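Mancuso hands the boxing to robots and keeps the chains for people

March 18, 2020

Jewelry seller Mancuso has switched on its first automated packing line, and the people who work there are already talking about how different their days feel! The line, built by Gemico, folds boxes, prints labels and moves finished orders to the shipping door. It can handle 81 orders an hour, a pace the old packing bench only saw in the holiday rush.

The fine work stays with people. Thin chains tangle, clasps catch on each other, and every piece still gets looked over and sorted by someone who knows jewelry before it goes anywhere near a conveyor. With the taping and lifting gone, the team now has more time for exactly that – and it's the part of the job most of them like best. 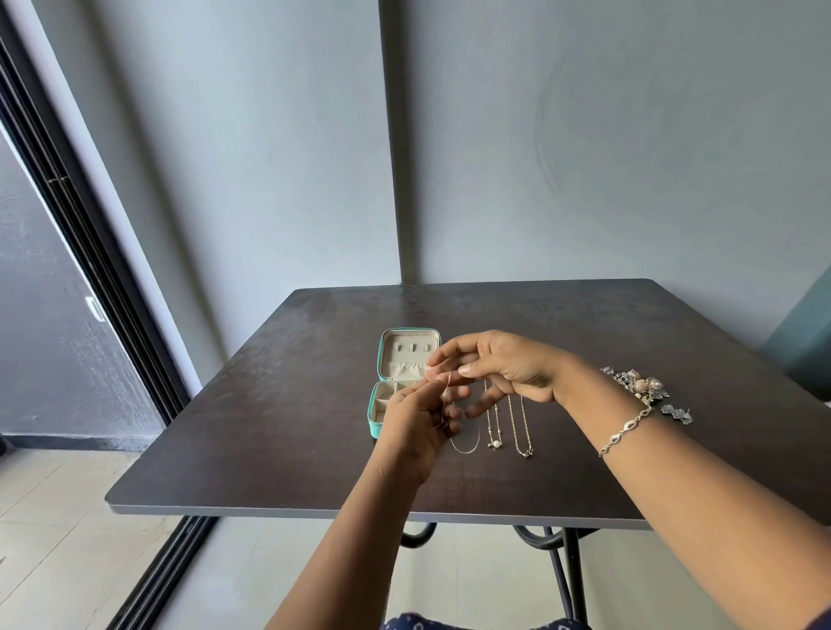
All 8 packers kept their jobs. They spent 6 weeks learning the new setup, which runs on scheduling software from Plandari, and now take turns at the line's control screen. Each shift begins with a short check of the feeders, then most of the group heads back to sorting and repairs. Sore wrists and shoulders from the tape guns were a regular complaint at the old bench, so the change has been a welcome one.

There have been hiccups. The label printer jammed often in the first days, and the smallest boxes had to be swapped for a stiffer kind. Staff came up with that fix themselves, and Gemico has added it to its setup notes.

A second line goes in at the Kutance warehouse in April, where more than 30 people will get the same training – taught this time by the Mancuso packers.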